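Iida Harju works on the planning software at Farnari, a small company that writes control and simulation tools for robot arms. When I called her it was late in the afternoon and she was waiting for a batch of test runs to finish, so she had time to talk.

Her part of the code is called Kerslake. It takes a goal, such as a place where the hand should be, and a model of the room, and it gives back a path for the arm. "People imagine that the difficult part is to find any path," she says. "For a kitchen it is usually easy to find one. The difficult part is to find one that I would accept if the kitchen were mine."

I asked what she means by that. She explained that the first version of the planner measured only the length of the motion in the joints. The paths were short and correct, and many of them passed a few millimeters from a cabinet door. "In the simulator a few millimeters is free space. The check says there is no collision, and this is true. But on a real arm the calibration is never so good, and then you have a scratch in the door."

The present version adds a cost for being close to things, and the cost depends on what the thing is. A wall is cheap to be near if the arm moves slowly. A shelf edge above the elbow is expensive. Harju did not want to set these weights by hand for every room, so she wrote a tool that reads them from labels in the scene file. The tool is named Brikden and it was supposed to be temporary. "I wrote it on a Saturday," she says. "Now there are 273 scene files which depend on it, and I am not allowed to change the format."

Most of the scenes are kitchens. She likes them for testing since the space is narrow from above and from below: there are cabinets over the counter, drawers under it, and appliances between. The arm has to bring its hand down in front of a machine while the elbow stays out of the shelf. "If the planner begins with the wrong elbow position, it can reach the goal, but then it cannot leave," she says. For a long time this was the most common failure. In one series from July, 177 runs ended in this way, with the hand in the right place and no good way out.

The solution was not very elegant, in her opinion. The planner now searches for the approach and the retreat together, and it throws away every approach without a retreat. This made planning slower. A request which took nearly 2 seconds before can now take much longer, and the limit is set at 30. After that the planner gives up and writes down the reason.

She is proud of this last detail. Earlier the log said only "no path found", and the colleagues who build tasks on top of Kerslake had to guess. Now it names the two bodies that are closest to each other at the point where the search stopped. "It is a very boring feature. I think it has saved more hours than all my clever ideas."

We also talked about rendering. The planner itself sees only simple shapes, boxes and capsules, and it does not care if a cabinet is red or gray. But the perception team at Farnari uses the same scenes, and they need reflections, shadows and stone with a pattern. Harju was against the change at first, as the files became heavy and slow to load. She has changed her mind a little. "When I looked at boxes, I accepted bad motions. When it looks like a kitchen, I see at once that the arm is too near."

Her next task is contact: pressing a button, pulling a handle. There the cost for being close works against her, and she has not decided how to turn it off at the right moment. "I have three ideas and I do not like any of them," she says. Then the test runs were ready, and she wanted to read the log.
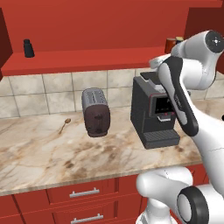
A simulated kitchen, with the hand of the arm in front of the coffee machine.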